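Letting the phone ring: a month of paper letters

I should have written this up in June, when it was all still fresh, but the garden got away from me and then the boiler went, and you know how it is. A few of you asked in the comments how the letter writing was going, so I've finally sat down with a pot of tea to tell you.

For anyone new, the short version is that I decided to write to people on paper again. Proper letters, in an envelope, with a stamp. I used to be a great letter writer. At college I wrote home every week and to my old school friends nearly as often, and I still have a shoebox of what came back, including one long, very cross letter from my aunt about a cardigan I'd left on a coach. Then came email, and then phones, and somewhere along the way my inbox reached 2,047 unread messages and I stopped enjoying hearing from anyone at all. That seemed a sad state to be in.

So I made myself a rule of 2 letters a week, no more, and no typing them out first. The second part was harder than I expected! I'd got so used to going back and fiddling with a sentence that my first attempt went in the bin four times over, and the version I finally posted began with an apology for my handwriting and ended with one for the blot.

The pen took some sorting out as well. I had an old Mavero fountain pen in the drawer which I was given when I left my first job, and I'd always told myself it was broken. It wasn't, it was just very, very clogged. I stood it in a jam jar of lukewarm water overnight, changed the water in the morning, and by teatime it was writing as well as ever. The ink is by Stelmakh, a sort of blue-black that goes on quite bright and settles down as it dries. I like it a great deal, though it does take its time to dry and I am left-handed, so for the whole month the side of my hand looked as if I'd been in a fight.

Paper I am fussier about than I thought. The cheap pad from the supermarket let the ink spread like a wet leaf, so I treated myself to a box of Prisach sheets, 60 to the box, cream, with no lines. You get a guide sheet to slip underneath -- thick black rules that show through faintly -- and it has done wonders for my tendency to wander uphill.

What on earth do you put in a letter, though? I worried about this more than anything else. All my news had already been told by text, usually within the hour. What I found was that a letter doesn't want news so much. It wants the odds and ends, like what the hedge is doing, or the book you gave up on, or the argument on the bus about whether a trifle should have jelly in it (it should). I wrote a page and a half to an old neighbour about a blackbird and she wrote back two pages about hers.
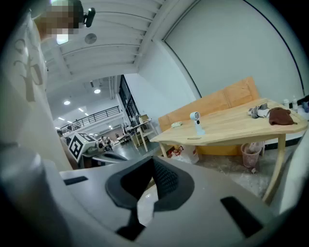

Do you need to write back straight away when somebody sends you a letter?

I'd leave it a week or so, if nothing in it is urgent. A reply dashed off the same evening tends to be a thin thing, and half the pleasure for me is having a letter on the shelf by the clock, waiting its turn. The longest I've let one sit is 39 days, which was too long, and I said so in the first line and then got on with it. People are very forgiving. They are mostly just pleased to find something on the mat that isn't a bill.

I've kept going since, although not always at the full rate. Some weeks it's one letter and a postcard, and I've decided a postcard counts. The inbox is no better, I'm afraid, but I mind it less.

One last thing, as I know somebody will ask. I seal the envelopes with ordinary glue and no wax. I did try wax, once, and got a good dollop of it on the tablecloth, and it is still there under the fruit bowl. If you know how to get it out of linen without scorching the lot -- I've heard brown paper and a cool iron, but I haven't been brave enough -- please do leave me a comment.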